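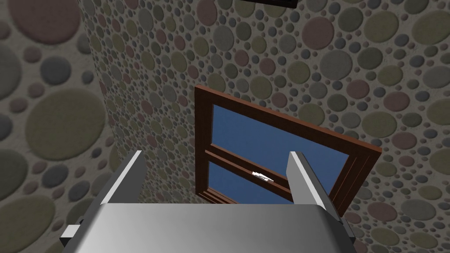

Gronine, which fits and services wood sash windows from its works in Clandthorpe, has moved the first stage of its robot programming from the shop floor to a simulator, and has changed the duties of four of its fitters to go with it. The rendered test room has a double-hung window with reddish-brown framing set into a wall covered in raised discs of different sizes, and the two-finger gripper is worked against that window before any instruction is sent to the machine in the shop. The sash latch on the meeting rail is the part that has taken most of the programming time. The company confirmed the arrangement to staff in a notice dated February 27, 2026.

The robot cell itself was installed in November. It carries out end-of-line checks on finished windows: opening and closing the latch, raising the lower sash, and recording the force needed at each step. Until then the checks were done by hand at a bench next to the packing area, by fitters working in turns.

Under the old method each window was cycled a few times and passed or rejected by feel. The cell applies a fixed sequence of 64 cycles to each sample window and logs the result against the order number. Windows outside the force limits go back to the bench, where a fitter adjusts the latch or planes the sash. Adjustment is still manual and there is no plan to change that, according to Noelia Paredes, production manager at Clandthorpe.

"The cell can tell us a latch is stiff. It can't tell us if the keeper is set too high or there is paint in the screw hole," Paredes said. "That is a fitter's job and it stays on a fitter's time sheet."

During the first weeks, programming was done on the live cell. Each change to the gripper path meant stopping production checks, and two latches were bent when the fingers closed too early. The simulator was brought in after that. A path is now run in the rendered room up to 2000 times with small changes in window position and viewing angle, and is released to the shop only when a fitter has signed it off.

The sign-off is the main change for staff. The four fitters have been given a new grade, cell technician, and spend part of each shift at a screen. They review failed runs, mark the point where the grip was lost, and set the approach angle for new latch types. Training was carried out on site by Anouk Declercq of Sepúlveda, the integrator that supplied the cell.

Declercq said the fitters had corrected several settings that looked sound on paper. One was the pull direction on older latch patterns, which have to be pressed down slightly before they will turn. "The model had a clean rotation. They told us on the first morning that it would jam," she said.

Lucía Bustamante, who represents the fitters in talks with the company, said the reduction in repeated wrist work was welcome but that two points were still open. The first is pay for the new grade during the trial period. The second is the use of the force logs, which carry the name of the person who assembled each window. Bustamante has asked for the names to be removed before the logs go to management. Paredes said the request was being looked at and that the logs had not been used in any staff review.

No jobs have been cut at the Clandthorpe works. The bench checks have been kept for arched and other non-standard windows - the cell fixture will not hold them - and for any unit more than 900 millimeters wide.

A second cell is planned for the Gilorport site, where the latches are bought from a different supplier. Its test room will be built from measurements taken by the fitters there, and the sign-off procedure will be the same.

Reading time: 4 min

Related items
Gilorport paint line returns to two shifts
Sepúlveda opens training room for integrators' customers
Force limits for sash hardware: what the fitters use
Clandthorpe works takes on spring apprentices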